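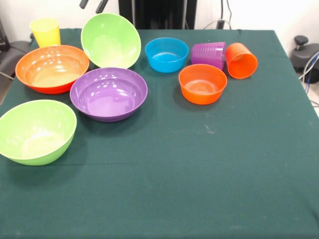

Chapter 6
Clearing the Table: Why Household Chores Are Still Hard

In Chapter 3 we looked at machines that build things. A welding arm on a car line repeats the same motion all day, and the part it works on arrives in the same spot every time. The factory is arranged to suit the arm. A kitchen is arranged to suit the people who live in it, and they leave things wherever they like.

This chapter asks a plain question: can a machine do ordinary chores yet? The short answer is that it can do pieces of some of them. A dishwasher washes dishes well and has done so for decades, but a person still has to carry the dishes over, turn them the right way, load them, and put them away afterward. That handling is the part we are concerned with here. Engineers call it manipulation, and it covers everything from picking up a cup to folding a shirt.

Take bowls and cups. A bowl has a thin rim, and a gripper with two fingers can close on it if one finger goes inside and the other outside. The approach has to be fairly accurate. A little too high and the fingers close on air. A little too low and they push the bowl along the table. A cup on its side is a different problem from the same cup standing up - it can roll, and the opening may face the wrong way for the fingers. When several pieces sit close together, the arm also has to reach one without disturbing the others.
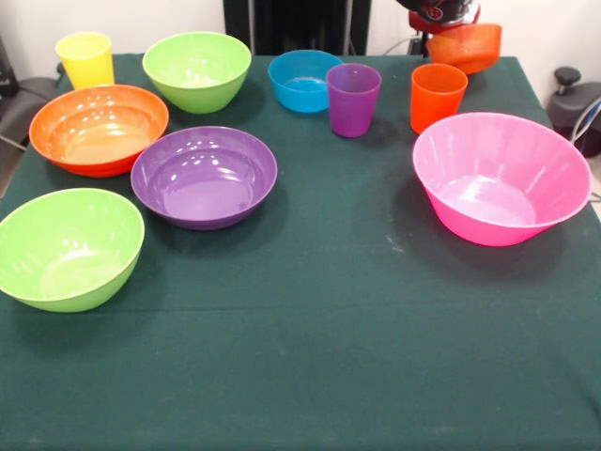
Picking up is only half of the job. The object then has to be put down somewhere useful, the right way up, and the machine has to know when it is done. A person stacking bowls sorts them by size almost without looking. A machine has to judge the sizes from a camera view, pick an order, and change the plan when a bowl slips.

Plastic dishes are a common choice for this kind of work. They are cheap, they survive a drop, and bright colors are easy to tell apart from a plain cloth. Results on plastic should be read with that in mind. Clear glass, wet plates and greasy pans are all harder, and a system that does well on one may do badly on the next.

Shop-floor chores fall somewhere in between. At the Prirnix parts plant, which we return to in Section 6.2, trays come back from the line in no fixed order and have to be emptied, wiped and stacked. The plant tried an arm from Gendix on this job in May. Over the trial it handled 1,082 trays, and a worker stayed at the station the whole time to deal with the ones it dropped or could not pick up. The managers kept the arm for emptying and went back to hand stacking.

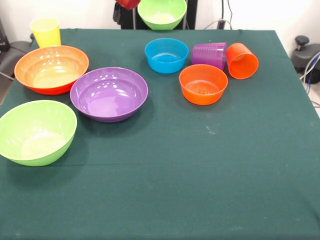
When you read a claim about a household robot, look for a few things. Was the video speeded up? How many tries were left out? Did someone set the objects back in place between attempts? A single good pick shows that the task is possible. It says little about how the machine would do in your kitchen on an ordinary evening.

Section 6.1 covers grippers and how they hold things. Section 6.2 covers the tray trial in detail, and Section 6.3 deals with cost.

Before you go on

Clear a table at home using only your thumb and one finger of one hand. Write down each object you had to try more than once, and what you changed on the second try. Keep your notes for the exercise at the end of Section 6.1.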